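第4章　眠る場所をつくる

この章のキーワード
寝床内気候／吸湿と放湿／平織と朱子織／体圧分散／リピート／生活動線

一日の終わりに、まくらの冷たい側へ頬を移したときの、あの気持ちよさ！　ほんの手のひら一枚分ずらしただけなのに、体はちゃんと違いに気づきます。しばらくするとそこも温まってしまい、また別の場所を探すことになりますが、眠りかけの私たちはそんな細かな調整を、ほとんど意識せずにくり返しています。

前の章では、台所を例に「立って動く場所」の設計を考えました。調理台の高さ、流しとコンロの距離、引き出しを開けたときの通路幅。どれも、目を覚まして手足を動かしている人のための寸法でした。この章の主役はその反対で、横になり、目を閉じ、ほとんど何もしない人です。何もしない人のための設計なら簡単だろうと思うかもしれませんが、これがなかなか奥の深いテーマなのです（筆者の二人は、この章の原稿にいちばん時間をかけてしまいました）。

眠っている人は、寒くても上着を取りに行けません。まぶしくてもカーテンを閉められません。起きているあいだなら自分で直してしまう小さな不都合を、眠る前の環境づくりで先に片づけておく必要があります。布の織り方、敷物の硬さ、窓の向き、扉の開き勝手まで、寝室のなかのあらゆるものがここに関わってきます。

4.1　寝床は、部屋のなかのもう一つの部屋

まず、ふとんのなかに注目しましょう。掛けぶとんと敷きぶとんにはさまれた、体のまわりのごく薄い空間です。そこにある空気の温度と湿度を、まとめて寝床内気候と呼びます。「気候」という大きな言葉が使われているのが面白いところで、たしかにそこには暖かさも湿り気もあり、寝返りのたびに風さえ起こります。

一般に快適とされる寝床内の温度は32℃から34℃、相対湿度は45％から55％です。室温としてこの数字を見たら、真夏の昼下がりを思い浮かべてうんざりするでしょう。ところが、寝床のなかではこれがちょうどよいのです。体温より少し低いこの温度なら、体の熱がゆるやかに外へ逃げていきます。

人が眠りに入るとき、体の深いところの温度（深部体温）は下がっていきます。手や足の皮膚の血管が広がり、そこから熱を放つからです。眠くなった赤ちゃんの手が温かいのを知っている人も多いでしょう。あの温かさは、体の内側の熱が外へ出ていく途中の姿です。寝具が熱をまったく逃がさなければこの仕組みがじゃまされ、逃がしすぎれば体が冷えてしまいます。

湿度についても同じことが言えます。人は眠っているあいだにも汗をかき、皮膚や呼気から水分を出し続けています。その水分はまず寝衣に、次にシーツに、さらに敷物へと移り、残りは掛け物を通って部屋の空気へ出ていきます。ここで大切なのが、吸湿と放湿という二つの性質です。吸湿は空気中の水分を繊維が取り込むこと、放湿は取り込んだ水分を再び空気中に放すことを指します。よく吸うけれどなかなか放さない素材は、朝方になると重たく湿っぽく感じられます。

では、掛け物は何枚重ねればよいのでしょうか。枚数だけでは決まりません。ふとんを暖かくしているのは、繊維そのものよりも、繊維のあいだに抱え込まれた動かない空気です。空気は熱を伝えにくい物質ですから、それをじっと留めておけるかさ高な詰め物は、軽くても暖かくなります。逆に、重いものを上に載せて詰め物をつぶしてしまうと、せっかくの空気の層が薄くなります。羽毛のふとんの上に重い毛布を載せたときに思ったほど暖かくならないことがあるのは、このためです。

やってみよう　4-A
寝る前と起きた直後に、枕もとの室温と湿度を記録してみましょう。かけていた寝具の種類と、夜中に目が覚めたかどうかも書き添えます。数日続けてから、同じ室温なのに感じ方が違った日を探し、その理由を考えてください。湿度の欄に答えが隠れていることもあれば、前の日の夕食や運動が関係していることもあります。

4.2　支えること、沈むこと

次は体の下側です。立っているとき、体重はおもに足の裏で受け止められています。あおむけに寝ると、それが後頭部、背中、腰、かかとへと分かれます。硬い床にそのまま寝れば出っ張った部分に力が集まり、やわらかすぎる敷物に寝れば重い腰のあたりだけが深く沈みます。力を広い面に分け、しかも姿勢をくずさないように支える働きを、体圧分散といいます。

筆者の一人、ジュリアーナ・グスマン（Giuliana Guzmán）は、学生のころフロトムビル（Flotomville）の下宿で、脚の短い木の台に薄い敷物を敷いて暮らしていました。最初の夜は硬くて眠れず、次の日にクッションを山ほど買い込んで敷き詰めたところ、今度は寝返りが打てません。体が沈み込んだ場所から抜け出すのに力がいるのです。結局、クッションをほとんど取り払い、厚手の敷物を一枚足したところで落ち着きました。いまでもこの話になると、あのクッションは実によい教材だった、とうれしそうに語ります。

寝返りは、眠りが浅いから起こる困りものだと思われがちです。けれども、寝返りには大事な役目があります。同じ場所が長く押され続けると、そこの血の流れが悪くなります。体の向きを変えることで押される場所が入れかわり、同時に寝床のなかの空気も動いて、こもった熱と湿り気が外へ出ていきます。適度に寝返りが打てることは、よい敷物の条件の一つと言ってよいでしょう。

台の広さもここで問題になります。肩幅ぴったりの幅では、当然ながら寝返りが打てません。横を向いて膝を曲げれば、腰から膝までの長さが幅方向に出てきます。二人で使う場合は、それぞれの動きが相手に伝わる振動も考えに入れることになります。寝台の長さは、身長にまくらの上側と足先のゆとりを加えて決めます。自分の身長に23センチメートルを足して、いま使っている寝具の長さと比べてみてください。意外に余裕がない人もいるはずです。

高さについては、文化の違いがはっきり出ます。床にふとんを敷く暮らしでは、昼のあいだ寝具を片づければ、同じ部屋を別の用途に使えます。部屋の使い回しという点では、これほど見事な工夫もありません。一方、台の上で眠る暮らしでは、床付近のほこりや冷気から距離をとることができ、腰かけてから立ち上がれるので膝への負担も軽くなります。どちらが優れているかという問いには、あまり意味がありません。誰が、どの部屋で、どんな一日を送っているのかを見て、はじめて答えが出せます。

4.3　寝室を覆う布

寝室は、家のなかでも特に布の多い部屋です。シーツ、掛けぶとんのカバー、まくらカバー、毛布、カーテン。ここに衣類が加われば、目に入る面の多くが布になります。布は音を吸うので、家具の少ない寝室でも話し声が響きにくくなります。引っ越しの日、何もない部屋で声が妙に響いたのに、カーテンとふとんが入ったとたんに静かになった、という経験はありませんか。

シーツの肌ざわりを左右する要素は、繊維の種類、糸の太さ、織り方、仕上げの加工です。なかでも織り方は、布を近くで見れば自分の目で確かめられるので、ぜひ家にある布で試してほしいところです。

平織は、たて糸とよこ糸が一本ずつ交互に上下する、最も基本的な織り方です。糸の交わる点が多いので丈夫で、さらりとした手ざわりになります。朱子織（しゅすおり）では、糸の交わる点を減らし、それを目立たないように散らします。すると表面に糸が長く浮き、光をそろって反射するため、つややかに見えます。サテンと呼ばれる布がこれにあたります。なめらかで美しい反面、浮いた糸が爪やファスナーに引っかかりやすいという弱点もあります。綾織（あやおり）はその中間のような性格で、斜めの線が表面に現れます。

ただし、つやがあるから朱子織だ、と決めつけるのは早すぎます。糸そのものに光沢がある場合もあれば、熱と圧力をかける仕上げで光らせた布もあるからです。見分けるには、虫めがねで糸の上下を追っていくのがいちばん確実です。糸の道筋が見えた瞬間の楽しさといったらありません！

もう一人の筆者、エベレ・オモレギエ（Ebere Omoregie）は、生地の会社ヌステント（Nustent）の見本室で、421枚のシーツ用の布見本を一枚ずつめくったことがあります。分類の手がかりは、はじめは色と柄でした。ところが途中から目を閉じ、指先だけで仲間分けをするようになったそうです。色で分けた山と指で分けた山は、まるで違うものになりました。目で選ぶ布と肌で選ぶ布は、必ずしも一致しないのです。寝具を選ぶとき、私たちが店で長く見ているのは柄ですが、夜のあいだじゅう触れているのは布の表面のほうです。

布の面が広いことは、部屋の印象にも効いてきます。寝台に掛けた布は、多くの寝室で壁の次に大きな色の面になります。淡い地色に鮮やかな花を散らした布なら、家具を一つも動かさずに部屋の調子を変えられます。掛けてある衣類の色や形も、そこに加わります。

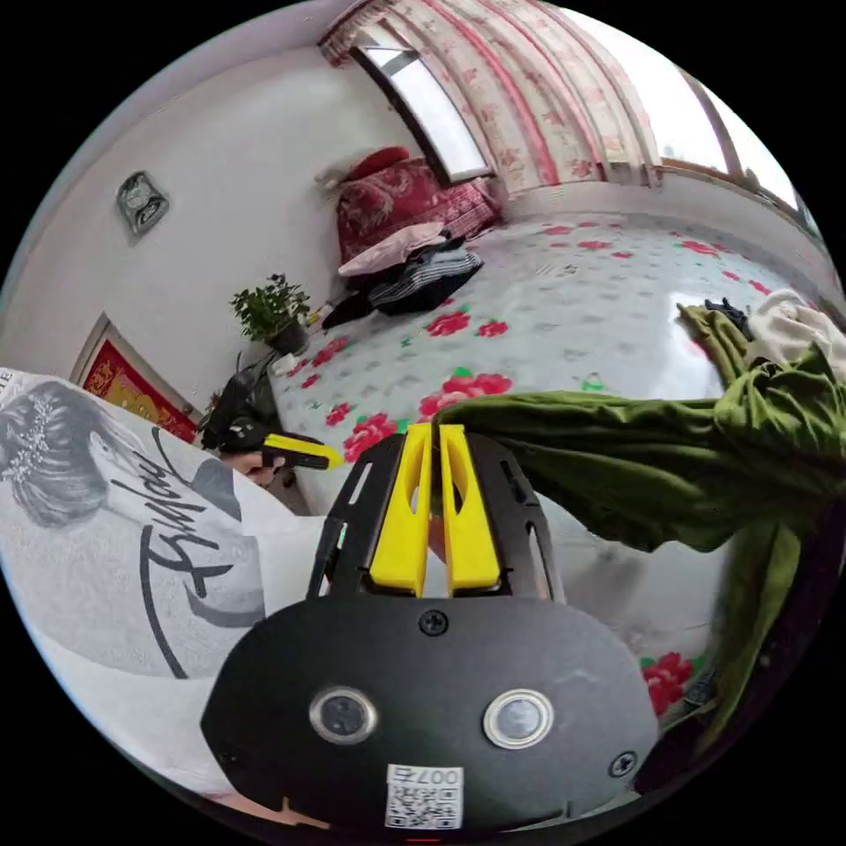 図4-1　寝室。淡い灰白色の地に赤い花の布

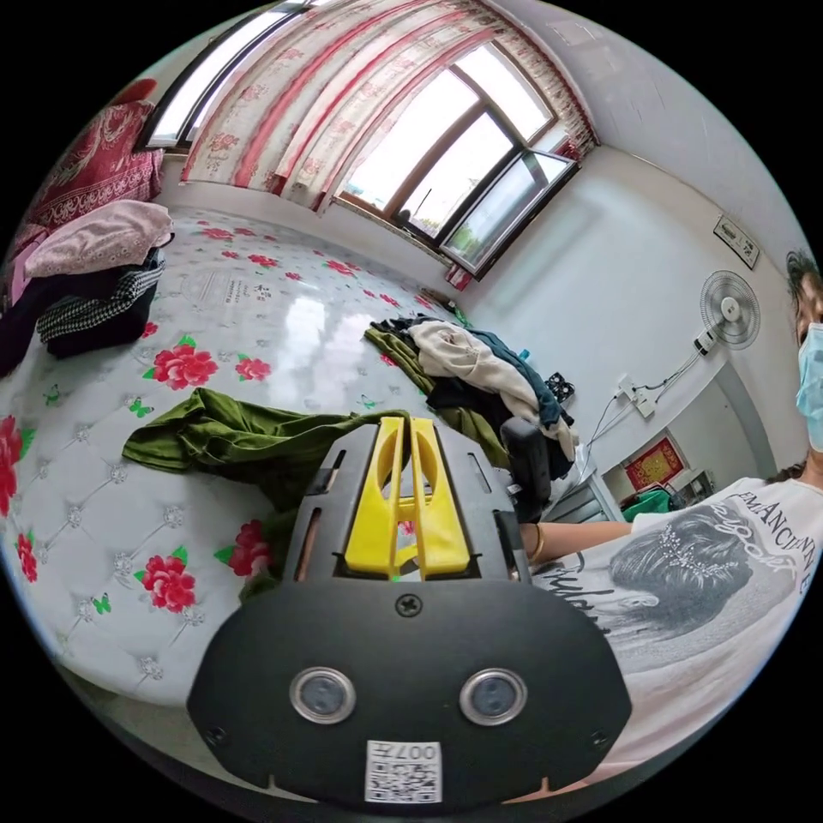 4.4　花はどこまで続くのか

花柄の布を広げて、一輪の花を指で押さえてみましょう。そこから縦や横にたどっていくと、まったく同じ花に出会うことがあります。この、柄が一巡してもとに戻るまでの単位をリピートといいます。布は長く続くものですから、一枚の絵を端から端まで描くわけにはいきません。ひと組の絵柄を、継ぎ目がわからないように並べていくのです。

継ぎ目を隠す工夫には、いくつもの方法があります。単純なのは、同じ単位を碁盤の目のようにまっすぐ並べるやり方です。これでは花の列がそろいすぎて、布を広げたときに縞のように見えることがあります。そこで、隣の列を縦に半分ずらして並べる方法が使われます。ハーフステップと呼ばれるこの並べ方にすると、視線が斜めに流れ、くり返しに気づきにくくなります。葉や茎を単位の境目にまたがらせて、境界そのものを消してしまう手もあります。

リピートの大きさは、布の使い道と深く関係します。まくらカバーのような小さなものに大きな柄を使うと、花の一部だけが入って、何の柄だかわからなくなることがあります。広い寝台に細かな柄を使うと、離れて見たときに一様な色の面に溶けていきます。どちらも欠点とは限りません。遠目には静かな色に見え、近づくと花が現れる布には、その布ならではの楽しみがあります。

例題　4-1
縦のリピートが38センチメートルの花柄の布があります。長さ200センチメートルの台の上面には、このリピートが縦に何回入るでしょうか。余りの長さも求めなさい。

考え方
200を38で割ると、商は5、余りは10です。したがって、柄は5回くり返し、10センチメートルが残ります。布の端を台の端にそろえて置くと、反対側で柄が途中で切れます。余りを二つに分け、両端に5センチメートルずつ振り分ければ、柄の配置は前後で釣り合います。実際にはこれに、台の厚みの分と、敷物の下へ折り込む分を加えて布の長さを決めます。

計算はあっけなく終わりますが、どこで柄を切るかには、つくる人の好みが出ます。まくらを置く側に花の少ない部分をもってくる人もいれば、いちばん大きな花を中央に据える人もいます。グスマンは前者、オモレギエは断然後者で、この件についてはまだ決着がついていません。

布を二枚はぎ合わせて幅の広いカバーをつくるときには、左右の柄を合わせる作業も必要になります。片方の布を上下にずらし、花の位置が合うところを探します。このとき無駄になる布は、最大で縦のリピート一つ分に近い長さです。大きな柄の布ほど多めに用意しておくように言われるのは、こういう理由からです。

4.5　寝室までの道、寝室のなかの道

寝室は、眠るためだけに使われるわけではありません。着替えをし、洗った衣類をしまい、翌日の持ち物をそろえ、本を読み、病気のときには一日をそこで過ごします。間取り図では寝台の大きな長方形ばかりが目立ちますが、暮らしやすさを決めるのは、そのまわりに残った細い余白です。

たとえば、寝台の片側を壁につけるかどうか。つければ反対側が広く使えますが、壁側のシーツを整えるのに、台の上へ乗って手を伸ばすことになります。二人で使うなら、奥の人は手前の人をまたいで出ることになるかもしれません。収納の扉を開けたとき、引き出しをいっぱいに引いたとき、そこに人が立つ場所はあるでしょうか。こうした人の動きの道筋を生活動線と呼び、次の章で詳しく扱います。

夜中の動線も忘れずに考えておきたいものです。暗いなかを歩くときには、昼間なら難なくよけられる段差や敷物のめくれが危険になります。足もとの灯りは、目に直接入らない低い位置に置くと、眠気を大きくさまたげずに道を照らせます。集合住宅「クシ」（Cusi）の設計では、寝台から扉までの壁に沿って、物を置かない帯が最初に引かれ、家具の位置はそのあとで決められました。先に道を描いてから物を置く。部屋の図面をかくとき、ぜひ一度この順序を試してみてください。仕上がる部屋がずいぶん変わります！

窓との関係も見ておきましょう。寝台を窓際に置けば朝の光が入りやすく、目覚めの助けになります。その一方で、冬の窓辺では、ガラスで冷やされた空気が下へ流れてきます。この流れをコールドドラフトといいます。カーテンの裾が床に届いているか、上のすき間がふさがれているかによって、流れ方は変わります。細く裂いた薄紙を窓の下にかざすと、目に見えない空気の動きがひらひらと現れます。

この章の進め方

次の節からは、ここで紹介した内容を一つずつ掘り下げます。まず寝床内気候の測り方を学び、続いて繊維ごとの吸湿と放湿を実験で比べます。布の実験では、なるべく使い古した布も用意してください。何度も洗った木綿と新しい木綿では、水の吸い方が違うことがあります。章の後半では、寝室の図面を自分でかき、布の必要量まで見積もります。

準備するもの
家にある布のはぎれ数種類（平織のものを必ず一つ）
虫めがね
温湿度計
巻き尺
方眼紙と鉛筆

はじめの問い
1　自分の寝具のなかで、体にいちばん近い布は何でできていますか。洗濯表示のそばにある組成表示を調べましょう。
2　その布は平織、綾織、朱子織のどれでしょうか。糸の上下を方眼紙に写し取り、理由とともに答えなさい。
3　柄のある布を一枚選び、縦と横のリピートを測りなさい。まっすぐ並んでいますか、それともずらしてありますか。
4　寝台またはふとんから部屋の扉まで、夜中に歩く道筋を間取り図に描き込みなさい。途中で体を横にしなければ通れない箇所があれば、印をつけておくこと。この図は4.9節でもう一度使います。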